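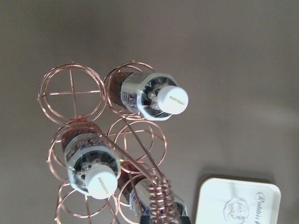
Blog > House > Kitchen

Older post | Newer post | Archive | About

The copper rack has been on top of the fridge since we moved in, and before that it was on top of a different fridge. It holds six bottles. In all that time it has never held six bottles of wine, as we don't really buy wine that way. We buy one, drink it over two or three evenings and then buy another. So for most of its life the rack has had one bottle in it or none, plus at various points a rolled-up tea towel, a torch and the takeaway menu from the place on Korletey Road.

In March I started going through the kitchen a shelf at a time. The rule I set was 30 minutes a shelf, with the radio on, and stop when the time was up. The top of the fridge counted as a shelf. The rack came down, had a wash in warm water with washing-up liquid, and dried on the draining board overnight. Dust sticks to bent wire in the places where the loops cross, and a cloth doesn't get in there. An old toothbrush does. I wouldn't put it in the dishwasher. I did that with a cake stand in a similar finish and it came out patchy.

The other thing I found that week was that we had small bottles in four different places. Some were in the cupboard with the vinegar, a few were in the sideboard, one was in the drawer with the birthday candles, and there was a carrier bag of them in the hall that had come back from my parents' house. They get given as presents or brought back from airports, and they are too small to stand with the full-size bottles without falling over when you reach past them.

I had been looking at a proper shelf for them. Jetton do a narrow one with a lip along the front for £27, and it would have fitted the bit of wall beside the window. Then I would have had to drill into that wall, which is the crumbly one. I left the page open for a fortnight and didn't order it.

What I did was put the small bottles in the wine rack. The Suntory ones went in first because they were nearest. A small bottle doesn't fill the ring as a wine bottle would, so it sits at a slant with the cap end out, and the white caps have the name printed across the top, so you can read what it is without picking it up. I did worry they would slide through. They haven't so far. I gave the rack a push with my hand to check and nothing came out. If you have a rack with wider rings it may be a different story, so try it over a folded towel first.

I haven't filled all the rings. There is no need to, and an empty one is useful when you have a bottle in your hand and want to put it down. The rest of the miniatures, mostly liqueurs, have gone into a Pallo box with a lid at the back of the sideboard. The vinegar now has the cupboard to itself.

It lives on the worktop at the moment, at the end by the bread bin, away from the cooker. The wire is light, so it's easy to lift out of the way when I wipe down. I might move it to the sideboard once I have done something about the lamp.

Things that left the kitchen in the same clear-out: two ice buckets, a corkscrew with one arm, a set of plastic cocktail glasses and a fondue set with no forks. All of it went to the charity shop in Ralstead apart from the corkscrew, which went in the bin.

Next is the cupboard under the sink. I have given that one two sessions.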